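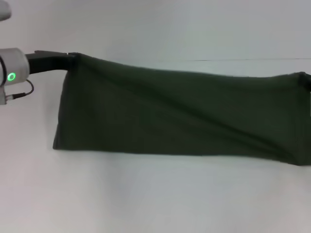
Second go at the dowsing trial, and I'm much happier with it than I was with the first. Kidus came over from Clollby with his own rods (bent brass, very handsome) and was as good-natured as ever about being tested by people who plainly think he is talking to himself. I do like him. I'd half like him to be right!

For anyone picking this up later: he says he can tell a bottle of water from a bottle of sand through a closed box, and that he hardly ever misses. Before we began we let him do an open run, where he could see which bottle was which, and the rods crossed over the water every single time, lovely to watch. He agreed the conditions felt right and that nothing in the room was putting him off. I wrote that down and he signed it, having been caught out last time when the radiator pipes came up afterwards as a reason.

Then the blind run. Lensa packed the boxes next door and tossed a coin for each one, and she left by the other door so that neither Kidus nor I ever set eyes on her. I think that was the hole in our first attempt. I knew the answers then, and I'm sure I was leaning, or breathing, or doing whatever it is one does. We did 27 boxes with a tea break in the middle. He got a bit under half, much as the coin would have done by itself.

He went rather quiet, poor man, and then said the sand might have been damp. We weighed a bottle, opened it and tipped it out on newspaper, and it ran like sugar. I didn't press him. He has been doing this for farmers for over 700 wells, by his own reckoning, and one afternoon with us isn't going to undo that.

Things to fix: the box lids rattle, and the glass bottles clink differently from one another if the table is knocked. Lensa suggests felt pads. I'd also like to stop calling out "ready" myself and use the kitchen timer.
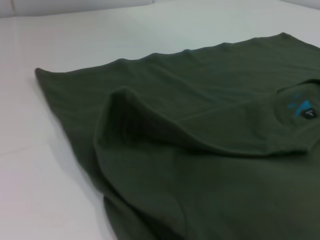

Irside, December

Typed up the sheets and sent a copy to Kidus Woldegiorgis as promised, with the coin record attached so he can check my adding. He rang back the same evening, very civil, and would like another try out of doors, with buried pipes. Lensa knows a field at Muvulholm where we could lay 3 pipes and run water through only one of them. Need to ask about the drains first, and borrow 2 decent spades.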